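Part 2: Oiling a tired tabletop

I've done the kitchen table at Cirnholm with this method and I still love how it came up! You'll want a free afternoon and a window you can open.

1. Clear the top and wipe it down with warm soapy water (not too much, you're not bathing it). Leave it to dry overnight.

2. Sand along the grain with 130 grit. I use a cork block and go gently, specially near the edges.

3. Brush off the dust, then go over everything with a barely damp cloth.

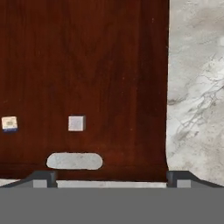 4. Stir the oil, don't shake it. Pour a small puddle in the middle and work it outwards with a lint-free rag, always with the grain.

5. Wait 15 minutes and wipe off whatever hasn't soaked in. If you leave it you'll get sticky patches – I did, my first go, and spent half of July scraping them off.

6. Let it dry overnight and put on coat 2 the same way.

Caution: oily rags can catch fire on their own. Lay them flat outdoors to dry, or drop them in a bucket of water. Please don't scrunch them up in the bin!

Note: keep hot mugs off for a week. My friend Lucinda Begay swears by ten days, and her table does look better than mine.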